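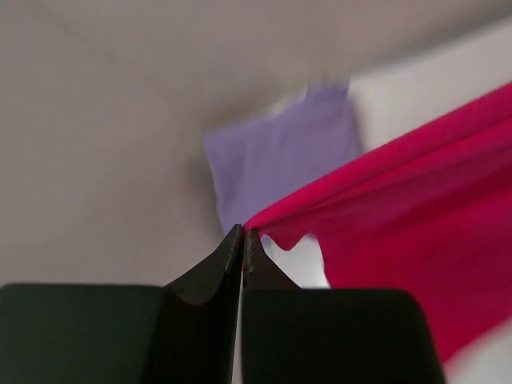
## Dresska: Progress Report to the Betetness Fund

Submitted October 7, 2021, by Eero Pelkonen, Truvcombe

### Where we are

The grant pays us to take donated clothes and household fabric, sort them, fold them to one standard, and send them out to the people who asked for them. We wrote in the application that this was simple work. I would like to withdraw that sentence, though I understand the application is now a permanent record.

We have sorted and logged 2164 pieces since the grant began. The target for this period was 1000, so on paper we look heroic. Sorting was always going to be the quick part. Folding is slower, and the second half of this report is mostly folding.

### Sorting

The original plan had eight categories. We still have eight, but they aren't the same ones. "Miscellaneous" was dropped after it grew to the size of the other seven combined, and "Thin and slippery" was added in its place. It covers anything light enough to slide out of its own fold while you reach for the next piece. The bright pinks seem to end up there more than any other color, and I have no explanation to offer the Fund.

Kauko Kokkonen wrote the sorting guide, now in its fourth version. It runs to two pages, down from nine. Version three had a flow chart, which people followed very carefully into the wrong bin.

Labels are still a weak spot. Plenty of donations come in with the care label cut out, and then we are guessing at fiber by feel. We log those as "unlabeled" and keep them out of the orders that go to families with small children.

### Folding

The standard is the one in Appendix B of the application: lay the piece flat, smooth from the middle outward, sides in, bottom up, finished bundle no wider than the shelf. It works very well on towels.

It works less well on almost everything else. The first step, "lay flat," takes longer than all the others put together. A piece comes out of the bag as a lump, and until somebody finds two corners or a shoulder seam there's nothing to fold. Red is oddly hard for this, at least under our lights, where the creases and the edges look much the same. We've stopped timing the fold by itself and now time it from lump to bundle. The numbers got worse overnight and are a good deal more useful. 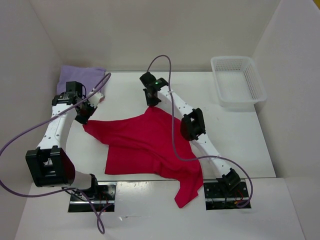

The other change is that we now let a piece hang over the front of the table if it wants to. Appendix B says the whole item must be on the surface before folding starts. Kauko defended this rule for two weeks and then quietly crossed it out in his own copy. The new wording is "get the top half right and bring the rest up after," and complaints about long items have dropped to the usual background level.

White fabric has its own section in the guide. It goes on a white tabletop, which was my choice, made in a spirit of cleanliness, and it means that a white edge on the table is close to invisible. We tried working by touch, and we tried lifting the piece by one gathered point so the rest falls away from it and the edges show themselves. Lifting is better. It also shows up stains that we missed in sorting, so a few pieces go back a step, to general annoyance.

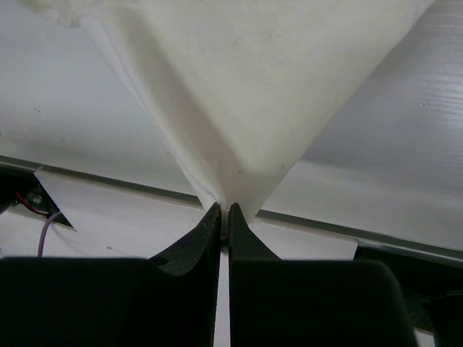

*White fabric, lifted by a gathered point over the table.*

### Shelving

The Tikkanen shelves came a little narrower than the drawing. Our finished bundles are therefore a little wider than the shelves. We've adjusted the fold, since adjusting the shelves would need a line in the budget that doesn't exist. Appendix B will be reissued with the new width and, I hope, fewer diagrams.

### Money

Spending is inside the plan. Bags and bins cost less than we expected and lighting cost more. We would like to move the 300 left over in the storage line to a second lamp for the folding table, which might settle the red question. If the Fund needs a form for this, please send it; the one on file is for vehicles.

### Until December

- Clear the backlog of sorted but unfolded pieces, beginning with "Thin and slippery," which everyone has been leaving for everyone else.
- Reissue Appendix B.
- Write a separate fold for fitted sheets. Kauko has asked that this be listed as a goal and not as a commitment.
- Send the Fund a lump-to-bundle table by category. Towels will look wonderful.

The log of sorted pieces is available whenever you want it. Questions about the folding guide should go to Kauko, and questions about the choice of tabletop can come to me.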